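Skalmont Two-Finger Gripper Kit: a club review
Posted March 2021 by Theresia Gisler

I run the after-school robotics club at Fairweather, which means I own the key to the cabinet and sign for the parcels. Last September we had a choice between fixing our old claw again and buying something made in the current century. The old claw was a Triltent. It could hold a tennis ball if the tennis ball wanted to be held. We bought the Skalmont.

It costs 428 dollars with the wrist plate and 400 without. Get the wrist plate. We saved the 28 dollars at first, and my students spent three meetings designing a bracket that sagged like a tired bookshelf. Then we paid for the plate plus shipping, so please learn from our thrift.

Assembly

The manual is a folded sheet in very small type, with drawings that look as if they were faxed. Step 6 shows a spacer that step 4 has already told you to trap behind the linkage. Every team I know has taken theirs apart at step 6. My ninth graders took it apart twice, the second time out of spite. The screws are decent and the hex key in the box fits them, and after years of buying kits I no longer expect both.

Once together, it feels solid. There is a little play in the fingers when they're fully open and almost none when they close. The cable comes out on the side where you'd least like a cable, so plan on a zip tie.

Software

Sotmont makes the control software, and the two companies appear to communicate by postcard. Installing it took one meeting. Getting it to admit that the gripper was plugged in took another. After that it has been well behaved. You can set opening width, speed and closing force from a plain little window, or call the same things from a script, and the script side is where my students learned the most. The default closing force is 1000, in units the help page never names. We call them grunts. For most of what we do, 1000 grunts is far too many.

What it's good at

Blocks, markers, film canisters (a parent had a bag of them), anything with two sides that face each other. It closed on a foam cube more than 400 times during our open evening and the grip on the last one looked the same as on the first. Visiting little brothers were allowed to press the button, and I consider that a harsher test than anything in the spec sheet.

What it's less good at

Flat, soft things. This year's club challenge is household tidying, and the students wrote the rules themselves, so of course they put in tissues. A block gives you sides to squeeze. A tissue gives you a suggestion of thickness and then changes its mind. The fingertips are stiff plates, and if you come in a hair too high they shut on air with great confidence.

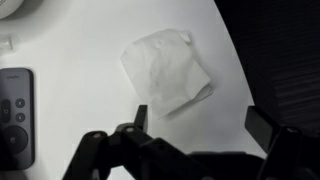
The team's current plan is to come in low and slow, with the force turned down to 2 grunts, and pinch up a ridge in the middle. Another camp wants to go for a corner. The argument between the two has used up more club time than the soldering unit did, and I've stopped trying to settle it because they're both keeping proper logs for the first time in their lives.

Skalmont sells soft fingertips as an extra. I'd have put them in the box. We glued on strips of rubber shelf liner for a week, and they helped with markers and came off in the glue-gun heat of the next project over.

Should you buy it?

For a school club, yes, if you have the budget and one student who enjoys reading error messages. It's sturdy, spare screws are easy to find, and the script side is good teaching material. For a middle school group I'd look for something cheaper with a better manual. If your season is all about cloth or paper, ask to borrow one first.

Four stars out of five. I took one off for step 6. The Triltent is still in the cabinet, by the way, free to anyone who'll come and get it.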